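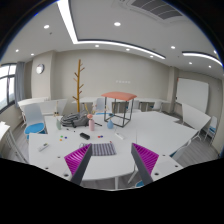

Una residencia se elige por el olor de la entrada, nos escribieron tras la edición anterior, y todo lo que viene después en el folleto es literatura. La objeción iba dirigida a este capítulo, que entonces dedicaba muchas páginas al folleto y al contrato y ninguna al olfato. La hemos tenido en cuenta a medias.

Capítulo 6
El precio de una plaza: qué se contrata cuando se contrata una residencia

6.1. Una cifra que dice poco

La residencia Ziva anuncia en su página una tarifa de 2084 euros al mes. El dato parece claro y el alumno tenderá a compararlo con el de otro centro, Tuncer, situado en la misma comarca y algo más caro. Conviene frenar ahí. La cifra de Ziva corresponde a una persona autónoma en habitación doble; la de Tuncer, a una habitación individual con un grado medio de dependencia. Son dos productos distintos que comparten el nombre de «plaza», y cualquier tabla que los ponga en columnas vecinas sin advertirlo induce a error, por muy bien maquetada que esté.

El sector suele defender las tarifas «desde» alegando que cada residente es único. Es cierto, y también es cómodo. Una familia que busca plaza con prisa, a menudo con un alta hospitalaria encima, retiene el primer número que lee. Cuando llega la valoración inicial y la cuota sube, ya ha visitado la habitación, ha hablado con la dirección y ha avisado a los hermanos. Volver a empezar cuesta mucho, y quien fija los precios lo sabe.

6.2. Los suplementos

Llamamos suplemento a toda cantidad periódica que se suma a la cuota básica. Los más habituales se refieren a la incontinencia, la lavandería marcada, la peluquería, la podología, el acompañamiento a consultas médicas y las dietas trituradas. En Ziva, el paso de un grado de dependencia al siguiente supone 200 euros mensuales. La dirección del centro lo presenta como un «ajuste asistencial», expresión que aparece en el contrato y que este manual no va a adoptar.

Ante un suplemento, el futuro trabajador social debería preguntarse qué prestación añadida lo justifica y dónde consta. La respuesta rara vez está en el contrato. A veces figura en el plan individual de atención, redactado después de la firma; otras veces se da de palabra. Un residente que pasa de un grado a otro paga más desde el mes siguiente, pero el cuadro de turnos de su planta puede seguir idéntico. No afirmamos que sea lo normal, porque los datos públicos no permiten saberlo. Que no lo permitan ya es un dato.

6.3. La reserva y la estancia de prueba

El grupo Cleltilel, que gestiona Tuncer, cobra una reserva de casi 200 euros, descontable de la primera factura si el ingreso llega a producirse. La cantidad es modesta y pocas familias la discuten. Interesa más la cláusula siguiente, según la cual la reserva se pierde si el ingreso no se formaliza «por causa imputable al solicitante». El fallecimiento del solicitante no aparece entre las excepciones. Preguntada por ello, la empresa respondió que en tales casos actúa con sensibilidad. Puede ser verdad; la sensibilidad, sin embargo, no se puede reclamar por escrito.

La estancia de prueba se vende como una garantía para la persona mayor. Léase con cuidado quién puede poner fin a ella, con qué preaviso y qué ocurre entretanto con la vivienda anterior. Si esa vivienda se ha dejado o se ha alquilado, la prueba existe solamente en el papel.

6.4. Los comparadores

En los últimos años han aparecido buscadores como Drinder, gratuitos para las familias, que ordenan centros por precio, distancia y valoración. La pregunta obligada es quién paga. Drinder cobra una comisión a los centros por cada ingreso, según explica en sus condiciones de uso, en un apartado al que se llega desde el pie de página. Los centros sin convenio aparecen al final de la lista o no aparecen. Las valoraciones, además, las escriben casi siempre hijos y sobrinos, que opinan sobre el jardín, el aparcamiento y el trato en recepción. La opinión de quien vive dentro sigue siendo difícil de encontrar.

Al terminar el capítulo, el alumno deberá ser capaz de leer un contrato de ingreso, separar la cuota básica de los suplementos y redactar una consulta por escrito a la dirección de un centro. El apartado siguiente empieza por el contrato tipo de Ziva, cláusula a cláusula, incluida la de revisión anual de precios, que se aplica en enero y se comunica en diciembre.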